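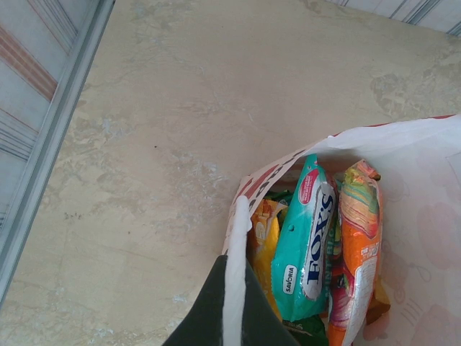

Fig. 1. Left handle, at the finger. Wrist view.

Robot Learning Lab, Handout 4: Gathering Demonstrations
Perihan Avcı

Read this before your first session. Last July two groups read it after their first session, and we got to enjoy their data together.

The task for this unit is bag work. Snacks go into a plastic carrier bag, or come out of one, and the bag gets handled by its mouth and handles along the way. You will drive the arms and the system will watch. Later the system will drive the arms and you will watch, with less dignity than you expect.

What counts as one example

One example (I will say "episode", the textbook says "trajectory", they mean the same thing for our purposes) starts when you press record with both arms at home and ends when both arms are back there. It holds the camera streams, the joint positions, the gripper openings and one line of text saying what you were asked to do. Write the line before you start. A line written afterward tends to describe what happened, and the model then learns that you always meant to do that.

Each group owes 200 episodes. With 5 groups that makes 1000, the number Tillbridge was sized for. Tillbridge is the storage server. It will take more than that, slowly and with complaints.

Why the wrist views matter

Look at Fig. 1 again. The handle is a thin white strip against a dark finger, and whether the finger has it or is merely leaning on it is a matter of a very small distance. From across the table you would be guessing. The policy would be guessing too, if we let it train on the fixed view alone, and it guesses with far more confidence than you do.

So check the wrist stream before you record. Smudges on the lens, a loose mount, a stream that froze on the previous episode and carried on looking perfectly healthy - all of these have reached the training set in past years.

Thin plastic is a nuisance in its own right. It folds, it sticks to itself, light comes through it, and the printing on it lands somewhere different every time. We picked it for those reasons. A cardboard box would let everyone go home early and teach the model about cardboard boxes.
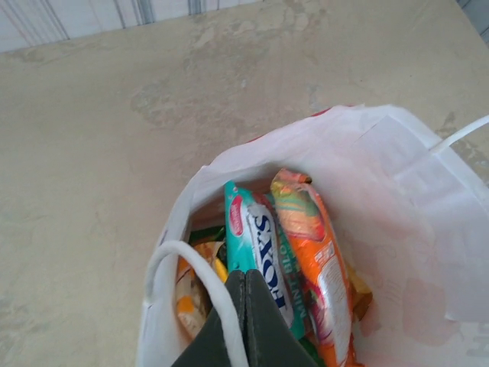 GRASPS AND NEAR-GRASPS

The fingertips are together here with the handle looped over the left one, and the whole business sits right on top of the Fox's packet. Ask yourself what you would label it. Then ask your partner. If the answers differ, that goes in the notes column, which exists so that I can find out about it before the exam does.

Our labels, for the record:

held - the handle moves when the gripper moves
touching - contact, nothing more
lost - it was held and now it isn't
unclear - you looked at it twice and still don't know

You cannot assign the first three from a single still. Scrub back and forth a second or two. "Unclear" is a respectable label and I would like to see more of it. One group last year had none at all in 370 episodes, a level of certainty I have not known in any other area of life.

On variety

The commonest fault in student data is that it is too good. People find one motion that works by their tenth try and then repeat it with great polish. The model picks up that motion and nothing else, and the first time the bag sits a hand's width to the left it reaches for where the bag used to be.

Before every episode, change something. Turn the bag. Swap which packets go in. Lean the tall ones the other way. Let a handle flop across the opening and deal with it. Don't plan the changes too carefully, as people who plan their randomness end up with a pattern. Lưu will shuffle the start conditions for you if you let it (the script is in the course folder), but it only knows the objects you have told it about.

Keep your bad episodes. A fumbled grasp followed by a recovery is worth more to us than another clean one. A fumble followed by swearing and the stop button is worth less, but mark it "aborted" and keep it anyway. The storage is paid for. There is no audio. 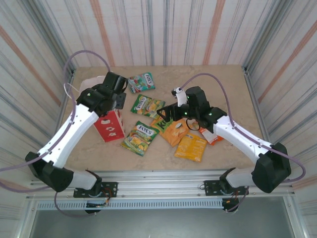
Fig. 3. Fixed view, both arms over the table.

The fixed camera gives you the layout: which packets are out, how they lie, where each arm is coming from. It is also where you will notice your own habits. Watch how your group spreads things on the tabletop over an afternoon. Most people drift into tidy rows. Nobody's kitchen looks like that, and the packets should be allowed to lie at whatever angle they land.

It is poor at contact. A gripper hovering over a box and a gripper pressed against it can look much the same from up there, and an arm reaching across the snacks hides some of what it is reaching for. Use the two kinds of view together when you label. If they disagree about contact, believe the wrist.

With two arms, decide beforehand who holds and who places, and put it in the text line. "Left holds handle, right places packet" is plenty. Swap roles for half your episodes. Skip this and you will train a robot with a strong opinion about which hand is for what.

Session rules

Home both arms before you reach into the enclosure.
Keep the cables clear of the elbows.
Upload to Tillbridge before you leave. The Surnley machine is wiped at 6 a.m. and has no feelings about your grade.
The snacks are equipment. Opened packets change weight and shape, and yes, we can tell.

For next time

Read the Sustau notes on episode filtering, sections 1 to 3. Bring ten labeled episodes from your own group, at least two of which you are unhappy with. We will swap them and relabel blind, then compare. Bring a pencil as well.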